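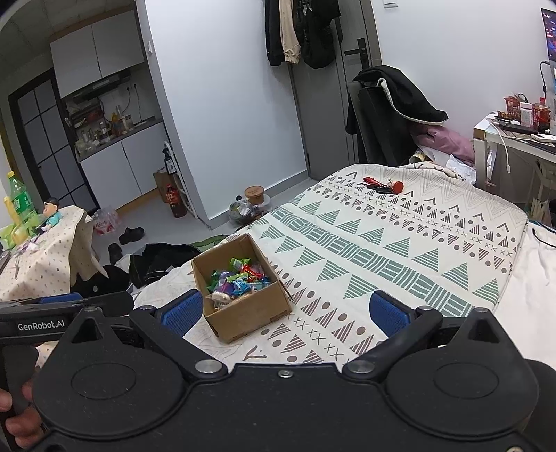 Sorting and Packing in the Small Flats: Progress Report to the Liao Fund, June

The grant pays for two things: getting the loose contents of the flats into boxes, and finding out whether they stay there. We can report well on the first. On the second we have less to show than the plan said we would by now, and I would sooner put that on page one than in an annex.

Boxing

The plan called for 500 boxes filled over the full term. We have filled 166. Most are small open cartons of plain corrugated cardboard, used for whatever collects on beds and desks: wrapped candy, keys, small packaged goods, hand tools. Candy went fastest. One kind of thing, one box, done. Keys went slowest and in most rooms were left on the bed at the end of the session.

I don't think the box count is a good measure. A carton of mixed candy in green, blue, red and yellow wrappers counts the same as a carton of paperwork that took an afternoon. If the Fund wants one number, number of surfaces cleared would be harder to flatter.

The bed problem

In flats where the desk already holds a monitor and a basket of packets, the bed becomes the sorting table. The Zetamen handbook says to clear the bed first and work from the desk. Whoever wrote that had a larger desk. We have dropped the instruction at the Ondeo building and saw no drop in pace. What we did see is boxes left on the bed at the end of the session, and I can't say how many of those later got a place of their own.

Clothing

Jackets on chair backs and coats on door hooks were outside the original scope. The Widia supplement asks us to include them. We have not started. Hooks work fine for coats, and I remain to be convinced that putting a jacket in a box helps the person who wears it.

Spending

Cartons and labels have used almost 2000 dollars. The labels were a poor purchase. An open box of candy does not need one.

Next period

We will go back to the first 2 floors at Ondeo and check whether the boxes are still in use. Until that is done, please read the claim of "lasting order" in our original proposal as a hope. We ask that the clothing work be put off until the return visits are in.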